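20/06/2022

The open day at Kanagaratnam's workshop in Barkbridge began with a safety talk, a sign-in sheet and a long wait for the elevator. By the time I reached the bench, the demonstration was on its second restart.

"It's thinking," said the engineer in charge, who asked to be identified by job and left it at that. "I say that to visitors. It's loading a file."

The project is called Pastadgate, a name she inherited and can't explain. Its goal is to get a robot arm to handle drinks the way a patient waiter would. So far the team has logged 2593 attempts. I asked how many went well.

"Define well," she said. Then, after a glance at her manager – "78 percent, if you don't mind where the bottle ends up."

She is fond of bottles and wary of paper cups. "A bottle forgives you. Squeeze a cup a little too hard and you've got a hat." Clear plastic is its own headache, she added, as the glare on a shiny shoulder can confuse the software.

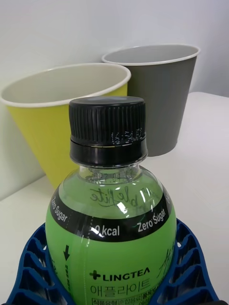
## "Please don't clap"

The drink on the bench was a green zero-sugar number from Lingtea, sitting up straight in a blue lattice holder, its black cap on. I asked whether the robot would ever be trusted to unscrew one.

"By December," she said. "I didn't say which December."

Visitors from Kiltenon, the packaging firm down the road, wanted to know about speed. They were told that a person is faster and also gets bored, which they wrote down. A child asked if the arm could do homework. It can't, though the engineer looked tempted to try.

Her one request to the crowd was silence. "People clap, somebody bumps the table, and we spend five minutes lining everything up again."

The next demonstration was set for five o'clock. I took the stairs.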